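Who gets the easy bottles? Automation on the returns line at Zestholm
Project report by Oluwatosin Oyelaran
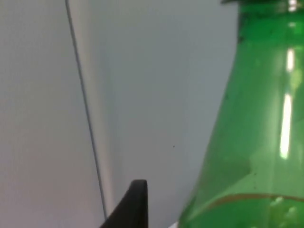
1. Why I chose this site

Zestholm takes back glass bottles from shops, sorts them and sends the good ones to be washed at Gremcombe. In January it put a robot arm, sold under the name Stindis, on one of its 2 sorting benches. The company leaflet says the arm will "free staff for better work". I wanted to know what the better work was.

I spent four afternoons on site and spoke to six sorters and a shift leader. I was not allowed to see wage records, so anything on pay below comes from what people told me.

2. What the arm does

The gripper goes in beside the bottle and closes on it, and the arm moves it to a crate. Clear and green glass are both on its list. Chipped necks, odd shapes and anything with a label hanging off are left for a person.

The target is 4000 bottles a shift. The shift leader told me it had been met, but the sheet on the wall for my second afternoon had a gap of 47 minutes marked "reset". Stops under five minutes are not written down, and I saw several of those. I do not think the target figure means much until they are.

3. What changed for the sorters

Before the arm, a sorter handled every kind of bottle. Plain ones gave the hands a rest between the awkward ones. Now the plain ones go to the arm and the bench gets the rest. Two sorters said their wrists were worse. One said she preferred it, as the time goes faster.

Training on the arm took 90 minutes and covered the stop button and the reset screen. Clearing a jam properly is left to Mengal, the service firm, who come when they can. Until then the sorters stand by, and they told me this time counts against the bench.

4. Limits of this report

Six people is a small group and the shift leader picked three of them. I also have no figures for breakages before January, so I can't say if the arm breaks fewer bottles than a person does. Zestholm says it does. I asked twice for the numbers and had not received them when I handed this in.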